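The Dough Shift

By the time I got to room 407 the heat had already gone off for the night and my bench partner was kneading dough inside her coat pockets, one lump per pocket, to keep it soft. I loved her for that. You can buy all the arms you like, but if the dough is stiff the whole evening is shot.

We had until morning. Sanholm wanted one controller for the new line of kitchen trainers, and there were two in the running: the Grovar, which was old and steady and had a fan that whined, and the Condori, which had come to Darkdale in July in a crate so pretty that I kept the lid. Everything else would stay put. Same arms, same fingers, same table, same dough. Swap the box under the bench, run the list, swap it back.

"I bet you the vending machine on the Condori," I said.

"The whole machine?"

"One item from it."

She shook on it with a pink hand.

First up was the Grovar. The task sounds like nothing: press the dough flat, cut a hole with the cookie cutter, put the cutter down, pick up what's left without tearing it. A four-year-old does it while talking about horses. But think about what's in there! You have to push on something that pushes back a little less every time, and then, half a minute later, be so gentle with the same thing that it doesn't notice it's being moved. I've been at this for years and I still get a kick out of it every time the list starts.

The arm hummed down. I had my chin on my fists like a kid at an aquarium.
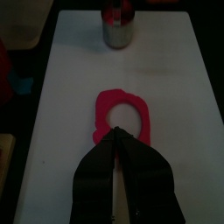 Fingertips on the dough, with the cutter parked behind it.

"It's petting it," she said.

"It's finding the edge."

"It's petting it, and it likes it."

The Grovar went in at an angle, thought about it, came back out, and went in again from lower down. It did this kind of thing all the time. You could write a whole list of what was wrong with that controller, starting with the fan and going on through the manual, and still end up rooting for it. It moved like my grandfather getting out of a car. The first try left a dent. The second left a smaller dent next to the first. On the third the ring came up off the board with a tiny kissing sound, and we both yelled loud enough that somebody down the hall shut a door.

She wrote it on the sheet. Her rule was that you write the number before you're allowed to talk about it, and I've stolen that rule for every job I've had.

Then came the handover, where both arms have to be in the same few inches of air. I hated the handover when I started at Darkdale. I used to stand with my thumb on the stop button and my shoulders up by my ears. By that winter I had come around to it completely. Two arms on one small soft thing is the best seat in the house – each one has to leave room for the other, and the fingers that let go matter just as much as the ones that hold.

Grovar did it slowly. One side closed, waited, and waited some more, until I was sure it had locked up. Then the other side opened by the width of a coin. The ring sagged in the middle and stayed in one piece.

"Write it down," I said.

"I'm writing it down."

We switched boxes at midnight. The Condori had a plug that went in with a click you could feel in your teeth, and no fan at all, and when it woke up the room got so quiet that I could hear her chewing gum.

It was fast. Oh, it was lovely. Both arms went out at once, swinging around each other with hardly a gap, and settled over the board like they'd been rehearsing in the crate. I forgot to start the timer. I had to run the whole thing over from the top, and I didn't mind one bit, because I got to see it again.

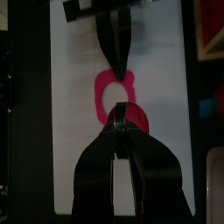

Can you compare two controllers fairly if the dough changes during the night?

Only if you control for it. Weigh out the same amount each time, use a fresh piece for each run, and alternate the controllers so that neither one gets all the stiff dough.

I know that by heart because it was taped to the inside of the cabinet door, question and answer both, in handwriting from before either of us was hired. We had weighed every lump at 130 grams. We had a fresh piece for each run, in a tub with a damp towel over it. What we had not done was alternate, because swapping the boxes was a pain and it was cold and we were having too good a time.

She saw it before I did. She had the sheet flat on the bench and was running her pencil down the column.

"Your Condori got all the late dough," she said.

"Maybe it likes late dough."

"Maybe. The late dough's been in my pockets the longest."

So there we were, past midnight, with a page of very nice numbers that didn't mean what we wanted them to. I waited to feel bad about it. What I felt was a sort of greedy happiness, like finding out the movie has another hour in it. We'd get to do it all again, and this time every run would be followed by the other box.

She split the dough. I did the plugs. Click for the Condori, a shove and a bit of swearing for the Grovar. We worked out a rhythm: 15 minutes a turn, boots included, and whoever wasn't on plugs got to sit on the warm power supply.

Done that way, the gap closed up in a hurry. Condori was still quicker getting there. It could have all four fingertips waiting around the ring while the Grovar was still clearing its throat. But once there was something soft between the tips, the two of them were so close that I made her check the sheet twice, and then I checked it, and then we ate crackers and argued. 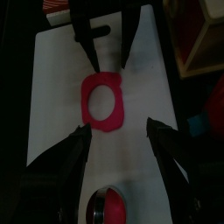 Jaws open on either side of the ring.

My side of the argument was that speed was worth having. Sanholm would be running these things all day, and seconds add up. Her side was that when the Condori lost its grip it lost it all at once, and the Grovar always gave you that little stutter first, the pause that made you lean in. She said she could teach somebody on a machine that stuttered. They'd see the trouble coming.

I hadn't thought about it like that. I'd been looking at those pauses all night and marking them down as wasted time.

"Run it on something hard," I said. "Cups and stuff. I want to see if it still stutters."

She was already clearing the board. She has a box of odds and ends for exactly this, collected over years from thrift stores and from people's kitchens, and she sets them out the way other people set a table for company. It was two in the morning and she was stepping back to look at it from an angle. 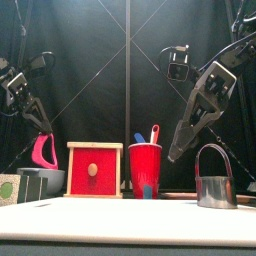

The kitchen lineup: bowl, red box, cup and bucket, with an arm at each side.

We gave the bucket to the right arm and the bowl to the left and let the Grovar have first go. It stuttered over the bucket handle. It stuttered over the knob on the box, came at it again a bit higher, and got a grip on it. Then we clicked in the Condori, and it went for the same knob with no pause whatsoever, straight as a dart, and closed on air.

I laughed so hard I had to put my head down on the bench.

It got the knob on the next try, I should say, and it was beautiful about the cup. I still wanted it. I wanted both of them. I said we should write to Sanholm and ask for the Condori with a stutter put in, some kind of setting, version 2, and she stopped with a cracker halfway to her mouth.

"Could you do that?"

"I don't see why not. You'd slow it down over the last inch. Make it wait on the force reading before it commits."

"How long would it take?"

I looked at the clock, and at the tub with the towel over it. There was enough dough for one more round, maybe two if she gave up what was in her pockets.

She was already turning them out.

"You owe me something from the machine either way," she said, and I pulled the keyboard over and started typing, and somewhere under the bench the Grovar's fan came on by itself.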